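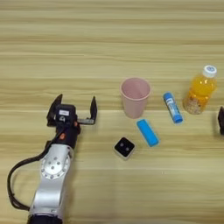 A light wood top with a straight grain, the sort that shows every ring.

How to get white rings and other sins off a wooden table

My aunt, Dörte Kasten, owned one good table and defended it with cork mats, felt pads, an oilcloth and a look. I inherited the table and, sadly, none of the discipline. Within a month it had two white rings, a greasy patch and a mark shaped a bit like Denmark. What follows is how I got most of that off, in the order I wish I'd done it.

Find out what is on the wood

Before you rub anything into anything, work out the finish. Pick a spot on the underside and put a drop of water on it. If it sits there in a bead, you have varnish or lacquer. If it slowly sinks in and leaves a dull patch, you have oil, wax or wishful thinking.

Then dab the same spot with a cotton bud dipped in methylated spirits. If it goes tacky, that's shellac, and you should put the spirits back in the cupboard and be gentle for the rest of the day. Open a window for this bit, and keep candles well out of it.

If your table is veneered, all of this still works up to the point where sandpaper comes out. Look at the end of the top. If the grain on the face doesn't carry on over the edge, assume veneer and skip the sanding altogether. Joscha Ruppert, who lives below me and owns a belt sander, did not look at the end of the top. He now has a very flat tablecloth.

White rings

A white ring is moisture caught in the finish, and usually it hasn't reached the wood. Try these from mildest to rudest and stop as soon as one works.

First, leave it alone for a day or two. I know. But fresh rings do sometimes fade by themselves, and it's the only method here that can be done from the sofa.

Next, an iron. Empty the water out, set it to low, lay a folded cotton cloth over the ring and press for a few seconds. Lift, look, repeat. Use a plain white cloth. A souvenir tea towel may well leave you with the recipe for Irish stew in reverse.

If it's still there, rub in a little petroleum jelly, leave it overnight and wipe it off in the morning. Mayonnaise has its followers, and I have tried it, and the table smelled of sandwiches until April.

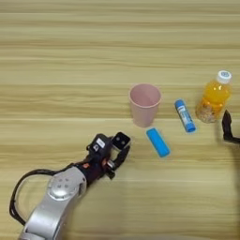

Last resort for rings is a paste of bicarbonate of soda and water, rubbed along the grain with a soft cloth and very little pressure. It's a mild abrasive, so it will dull a glossy finish. Wipe it away with a damp cloth, dry the table straight off, and go over it with wax once you've stopped peering at it.

Dark rings

Black or dark brown means the water got through to the wood, often with some help from a tin or a cast-iron pan. You'll have to take the finish off that area first, which usually means doing the whole top, as a patch will look like a patch for ever.

Sand with 80 grit only if the old finish is thick and stubborn. Otherwise start finer. Always go with the grain, always by hand if you have any doubts, and finish with 200 or whatever the shop has nearest to it. Wipe off every bit of dust. You can buy 1000 grit as well, and it is lovely stuff, but on bare wood you're polishing for your own amusement.

For the stain itself, use oxalic acid wood bleach, mixed as the packet says, with gloves and goggles on and children and pets elsewhere. Brush it over the whole top, let it dry, and rinse it well with clean water. Never sand the dried crystals. Leave the table overnight before you decide whether it needs a second go.

Grease 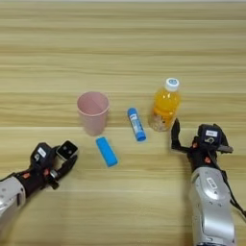 Warm water with a small squirt of washing-up liquid, on a cloth you've wrung out until your wrists complain. If that fails on bare or oiled wood, cover the patch with talc or cornflour, leave it for a few hours, and brush it off. Repeat until it's gone or you've run out of cornflour.

Putting the finish back

For oiled tables, put on a thin coat, wait around 20 minutes or as long as the tin says, and wipe off all you can. Then wipe off the bit you thought you'd wiped off. Two thin coats beat one thick one, which stays sticky and collects sleeves. Lay the oily rags out flat outdoors to dry before you bin them. Scrunched up in a heap they can catch fire on their own.

Give it a few days before you put anything wet on it. I managed until Sunday.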